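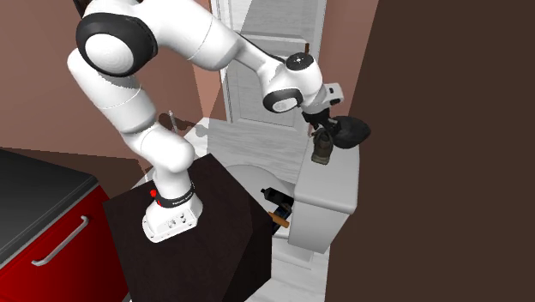
**Figure 5.** Simulated white robotic arm holding footwear above a toilet.

### 4.2 Small labels and the return of the hand-finished clasp

The most exciting result of our survey came from the smallest workshops. We coded 3,535 catalog entries for costume jewelry, and 601 of them named the person who finished the clasp. We had expected a handful! Most of these entries came from two labels, Honddale and Fledoletti, and both began naming their finishers in the same season.

Queiroz and Betancur visited the Fledoletti workshop in Toledo in February and came back with wonderful material. Finishers there sign a paper card that travels with each bracelet, and buyers write back to them by name, often with a repair question or a photo of the piece being worn at a wedding. One finisher keeps the letters pinned over her bench.

Honddale works differently. Its cards carry initials only, and the full names appear in the printed catalog (a lovely object in its own right, sewn by hand and limited to 100 copies). Brito's interviews suggest that buyers enjoy looking the initials up. We return to this habit in Section 6, where the Liltancombe buyers describe it in their own words.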